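Looking after wooden boards and blocks
Jaqueline Mendoza
2021-04-10

Print this page | E-mail this page

Most of the boards that come into my shop for repair were never worn out. They were washed wrong or stored wrong, and a board that has been stored wrong for a winter takes a lot more work than one that has been used hard every day. The tips below cover boards made from strips joined side by side, and small painted or colored blocks like the ones in children's sorting sets.

Washing

Use a damp cloth and a drop of dish soap. Wipe with the grain, then wipe again with plain water and dry with a towel. Do both faces even if only one got dirty. A board that is wet on one side will cup toward the dry side, and you can see it by laying a ruler across the strips.

Never soak a glued board and never put it in the dishwasher. The glue lines go first. If you find a seam you can catch with a fingernail, stop using water on it until it has been fixed.

For sticky spots, such as tape residue or jam, rub on a little cooking oil, leave it 10 minutes and wipe it away with soap. Baking soda paste takes out most pale stains. It will also dull a varnished surface, so try a corner.

Drying and storing

Stand the board on its edge with air on both sides. Leaning it flat against a tiled wall is nearly as bad as leaving it in a puddle. I keep mine in a plate rack from Flerex that I widened by bending the wires with pliers.

Keep boards away from radiators. In November, when the heat comes on, I move everything off the shelf over the boiler and onto the one by the door.

Oiling

Bare wood wants oil when it starts to look chalky or when a drop of water sinks in right away. Food-grade mineral oil is cheap and does not go rancid. Warm the bottle in a bowl of hot water first. Put on a thin coat, let it sit overnight and rub off what is left. A dry board may take up to 6 coats the first time.

Varnished wood does not need oil. It only gets greasy.

Keeping a board still while you work

Most boards slide because the table under them is slick or because the board has a slight rock. Check for the rock by pressing on opposite corners. A folded scrap of sandpaper under the low corner will tell you how much you need to make up.

On a kitchen counter a damp dish towel under the board is enough. Lift it when you are done or you will trap water underneath. On a workbench I like rubber shelf liner, or a pair of cleats. On a table with holes in it you can use screws as stops, set just outside the edge of the board and a little lower than its top.
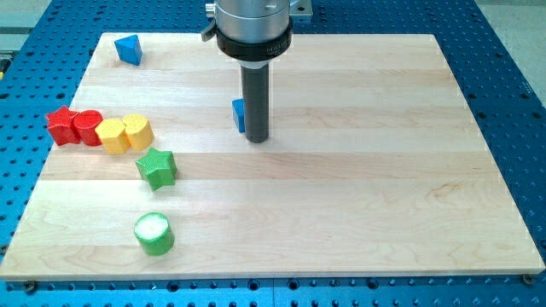
Blocks need less care than boards but they get handled more. Wipe them one at a time with a barely damp cloth and set them out with gaps between them so the air gets at every side. Stars and other shapes with inside corners hold crumbs and dust. An old toothbrush, dry, gets those out.

Do not stack blocks to dry, and don't leave them on newspaper. The ink transfers to light wood and has to be sanded off. If red or blue rubs off onto the cloth, the finish is failing and the set should not go to a child who still chews things.

For scuffs on a plain wood board, sand lightly with the grain using fine paper on a flat block, then oil again. Go over the whole face - a sanded patch in the middle always shows. Where the strips are different shades to begin with, leave them alone. Stain will not even them out and tends to go blotchy on pale wood.

Open seams can be reglued at home if you have two long clamps. Work the glue in with a strip of thin card, clamp until a small bead comes up along the joint, and scrape that off once it has gone rubbery. Leave it overnight before you use the board.

Print this page | E-mail this page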